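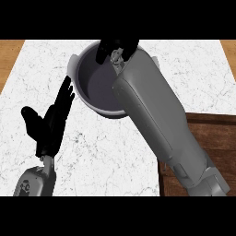

Vadura Stone Care Sealer

Product code 513
Supplied by Kazemi Surface Products

Vadura Stone Care Sealer is a water-based treatment for marble, limestone and other porous stone used in kitchens, serving areas and washrooms. It slows the absorption of oil, wine, coffee and fruit juice and leaves the natural color of the stone unchanged. It does not prevent etching by acids, and spills of vinegar or lemon juice should be wiped up without delay.

Specifications
Container: 300 ml bottle with measuring cap
Coverage: about 10 square feet per coat on honed marble
Finish: clear, no sheen
Storage: upright, protected from frost

Directions for use
Clear the counter and wash it with a neutral cleaner. The stone must be fully dry before treatment. Apply a thin, even coat with a lint-free cloth and leave for 20 minutes. Remove all residue with a clean cloth. A second coat may be applied the following day. Polished stone absorbs less and normally requires one coat only.

Customers should test the product on a hidden area first. Kazemi does not recommend its use on quartz composite, glazed tile or laminate.

Ordering
Trade accounts may order by the case through the Foluditz warehouse. Requests for safety data sheets should be addressed to Nasrin Nouri, Technical Services. Questions concerning returns and damaged goods are handled by Agata Mazza, Customer Accounts.

Page last revised 9 May 2026

Related products
Vadura Neutral Stone Cleaner
Movier Lint-Free Cloths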